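Dusico says its picking software no longer needs training on new objects

11/01/2023

Dusico, a software firm in Prurnurness, has released version 4 of its Zuratska grasp planner and says the program can empty a mixed bin without being shown the items first. The claim is a familiar one in this business, and the evidence so far comes from the company itself.

Zuratska takes a depth image of a bin, proposes up to 2000 grasps, and throws out those that would hit a wall or a neighboring object. Earlier versions stopped at the first grasp that passed. The new one ranks what is left and plans the arm's path before it commits, a step Dusico says fixes most of the stalls customers complained about in August.

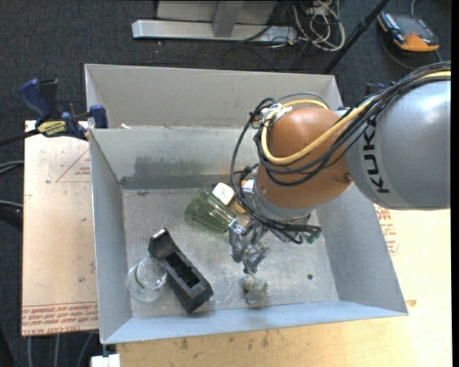
A KUKA arm reaches into a bin holding a green tumbler, a clear round vessel and a long black holder.

Clear and shiny items are the hard part. Depth sensors often see straight through glass or return noise, and a planner is only as good as the surface it is given. Dusico says Zuratska now fills in missing depth with a learned estimate. It has not said how often that estimate is wrong, or what the arm does when it is.

The company reports 394 test picks. That is a thin number for a product aimed at warehouses, and the release notes do not split the results by material. They also leave out cycle time. A planner that thinks for several seconds before each move may look careful in a lab and be useless on a packing line.

Wróbel, a parts distributor that ran the previous version, said it would wait for its own trial before upgrading. It wants 3000 picks from its own stock, with every failed attempt logged and no restarts by hand.

Dusico said it plans to publish its test logs but gave no date. Version 4 is available now to existing license holders. The price for new customers has not been announced.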